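Search this site
Enter keywords

Football Writers Wanted for the New Season
Posted in September by the Grekach editors

Grekach is looking for new contributors to cover the defensive side of the game, and we'd love to hear from people who get more excited about a well-timed blitz than a 60-yard touchdown. If you've ever rewound a third down four times to figure out who was supposed to have the tight end, you are very much our kind of person!

We started out as a fan blog with one weekly column. Last season we ran 492 articles, and we still can't keep up with what our readers ask for (mostly more on linebackers, and a lot more on the practice squad). So we're opening spots for 2 regular writers and a handful of occasional ones.

What you'd be doing

Regular writers file two pieces a week during the season and one every other week once it's over. One of the two is a film piece, where you take a handful of snaps and explain what happened in words a casual fan can follow. The other is up to you: injury news, roster moves, a look at next week's opponent, a long argument for your favorite backup nose tackle. Film pieces usually land between 700 and 900 words, but we've happily run longer ones.

Occasional writers pitch when they have something. We read every pitch and answer by Saturday.

Everyone works from home, on their own hours. The one fixed thing is our call on Saturday at 10 a.m. Eastern, when we divide up the weekend's games. It lasts 30 minutes, or a little more in the playoffs when people get worked up. 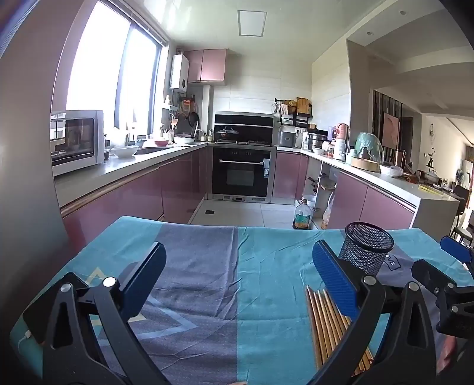
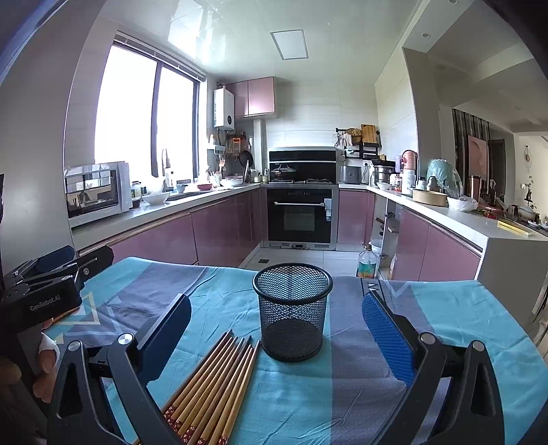 Pen holder and chopsticks on the table, kitchen behind.

Who we're looking for

You don't need a journalism degree or any bylines. Several of our best writers came to us straight from the comment section, and one had only ever written in the Ulwood message board threads. We do ask that you:

- know your fronts and coverages, or are happily learning them
- can meet a deadline on a Sunday night
- check names, snap counts and contract numbers before you file
- can disagree with a reader without getting nasty

If you follow a team we don't cover much, please say so. We're thin on the whole NFC West right now and would be thrilled to fix that.

Pay

Regular writers get a flat rate per article, paid monthly. Occasional writers are paid per piece on publication. We'll send the full rate sheet when we reply to you, so you can look it over before you write anything for us.

How to apply

Send us a short note about yourself, the position group you most like to watch, and one writing sample of any length. A forum post is fine. Put "Defense writer" in the subject line. We had 161 applications last time and read them all, so please give us a couple of weeks.

Contact | Copyright Grekach | Back to top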